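Re: [ivf-lab] Vitrification media, lot change at Garano
September 30, 2021 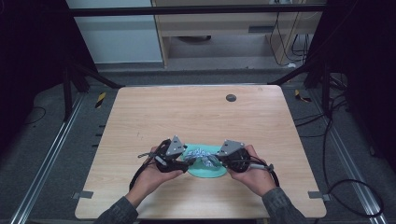
> We switched to the new Garano warming kit and our day 5 survival
> dropped over nearly 200 blastocysts. Has any other lab seen this?
> Storage and staff are unchanged.

We run the Krawczyk kit on day 5 and Garano on day 6, so I can only speak to the second group. No drop in survival on our side. Re-expansion was slower in 11 embryos, all from one lot.

Two things to check. First, the temperature of the warming solution in the dish, not the block reading. Our block reads high after the Zostau service visit and we now use a probe. Second, how long the kit sits out before use. The new insert changed the wording on this and it is easy to miss.

Please also post your numbers split by grade and by biopsy status. If the biopsied share went up in the same period, the two effects will be hard to separate.

Garano told us a revised insert is due in November. I have not seen a draft. Until then we are keeping 5 unopened kits from the old lot for a side-by-side run on donated material.

Purine IVF Laboratory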